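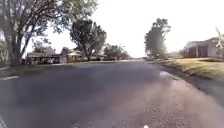 Director's Diary: March 25, 2023

The Zurnley Sound Archive was open to readers this morning from nine until noon, and I took the desk so that the regular staff could finish the transfer of the Hjaltested tapes. The last reel was completed shortly before eleven. The collection now stands at 3770 minutes of recorded speech, all of it held in two digital copies as well as on the original tape. The paper labels have been photographed on both sides, including those on which the writing has faded too far to read.

Readers who have followed this diary will recall that the Hjaltested collection came to the archive in a garage sale carton, with no list and no signed release forms. It consists of interviews with people who worked at the Bellik cannery between its opening and the year the second line was closed. The interviewer gives only a first name on the tapes and asks very few questions. Most of the speakers talk about wages, shift hours, the smell of the brine room and the bus that took them home. One woman spends most of a side explaining how to keep a hairnet in place with two pins, and she is a better witness to the working day than any of the printed company reports in our stacks.

The question of permissions remains open. Letters have gone to the families of 32 speakers. Replies have been received from eight, all of them favorable, and two enclosed photographs with offers to lend more. Until the remaining replies are in, the recordings may be heard in the reading room only. Copies will not be made for outside use, and quotation in print requires a written request to this office. I am aware that this is slow, and that two graduate students have deadlines in April. The archive has written to their advisers to confirm that the delay is ours.

Dayana Ccori has continued her work on the index. She has settled the long discussion over place names by entering each place as the speaker said it, with the official form in brackets after it. Streets have been the hardest part. Former cannery workers tend to name a street for the family who lived on the corner, and several of those names never appeared on any map.

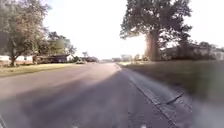
The same is true of the buildings inside the cannery grounds. What the company plan calls Storage Building C is known on the tapes as the Barn, the Cold Barn and, in one case, Mr. Harmon's. The index will carry all three with a cross-reference to the plan. Ms. Ccori has asked that anyone who recognizes further names send them in writing, with a note of when and from whom the name was first heard. A form is kept at the desk for this purpose.

Two readers came in during the morning. One wished to hear a grandfather's interview and stayed for both sides of the tape. The other was looking for hymn recordings, of which we have very few, and was referred to the county library. The headphones at the second listening station have a fault in the left ear and have been taken out of service. A replacement pair has been ordered from Konix, who supplied the last set, and delivery is expected next week.

The afternoon was given to the spring listening session. It will be held in the front room, which seats 40, and admission will be free as in past years. The program will open with the bus passage from tape six, in which three sisters talk over one another and agree only on the fare. It will be followed by a longer section on the strike summer and a short talk on how the tapes were cleaned and played. I have proposed that printed transcripts be handed out at the door, in large type, for those who find old recordings difficult to follow. Ms. Ccori would prefer that the audience listen first and read later. We have agreed to place the transcripts on a side table.

The speakers' names will be read aloud at the start only where the family has given consent. The remaining voices will be introduced by job: packer, labeler, mechanic, night clerk.
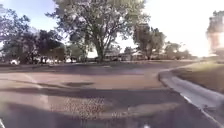

Residential street with faded white line. Photograph: Zurnley Sound Archive.

Three further matters are entered for the record. The humidity in the tape room was within limits at both readings. The carton in which the collection arrived has been kept, with its marker notes, and will be stored flat with the correspondence. A correction has been made to the catalog entry for tape eleven, where the speaker's job was given as foreman. He was the foreman's brother, and says so twice.

I listened to the end of tape fourteen again before locking up. After the interviewer has said thank you the machine is left running, and a kettle can be heard, then a chair, then the speaker asking whether she had talked too long. Her family has not yet replied. A second letter will go out on Monday.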